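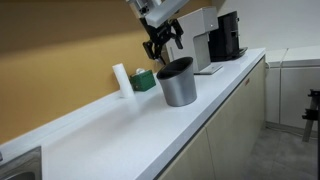 Fig. 4 - Arm in the ready position over the grey bin, gripper slightly open.

Overview | Set-up | Demonstrations | Storage | Faults | Contact

Oltdale Workshop > Guides > Clollero arm > Section 7: Open day demonstration

7. Running the kitchen counter demonstration

Read this section the evening before the open day. Reading it aloud to a queue of visitors has been tried at Metby and did not go well.

The demonstration takes four minutes if the arm behaves and rather longer if someone asks whether it can make tea. It can't. The coffee machine is at the back of the counter because that is where the coffee machine lives.

7.1 Setting out

1. Clear the middle of the counter. Leave the tall items back by the mustard wall, well away from the front edge.

2. Put the grey bin nearer the front edge than everything else. Open end up, please.

3. Stand the green box close to the wall, a little behind the bin and to its left as you face the wall.

4. Switch on the arm and choose Tô from the programme list. Programme 12 looks similar and will wave at the ceiling.

5. Press READY. The arm comes down and stops above the counter with the gripper over the bin.

6. Compare with Fig. 4. If the gripper is over the sink, go back to step 4 and choose more carefully.

Note: The fingers should be slightly open at this point. If they are shut, press OPEN once. Pressing it twice shuts them again, a feature we have asked about.

7.2 With visitors present

1. Keep everyone behind the floor tape. Small children count as everyone.

2. Say what the arm is going to do before it does it. Keep this vague.

3. Press START and take your hand off the panel.

4. The arm closes on the rim of the bin, lifts it, waits, and puts it back down. Visitors generally clap at the lift, so don't talk over it.

5. Press READY between runs. After 32 runs, let the arm rest through one lunch break. You may rest too.

CAUTION: Do not reach under the gripper to straighten the bin. Press STOP first, even if the bin is only a tiny bit off and people are watching.

CAUTION: Do not put liquid in the bin. The arm tips it slightly on the way down - always towards the front row.

7.3 Finishing

Press PARK, wait for the arm to rise clear of the counter, and switch off at the wall. Wipe the counter. Visitors lean on it.

Comments (3)

benchleft: Step 4 should be in bold. Did 12 in front of the whole August crowd.

ovalwasher: Is the second press of OPEN fixed in the new panel? Ours still shuts.

metby_loft: We were reading it aloud because the print was too small to pass round.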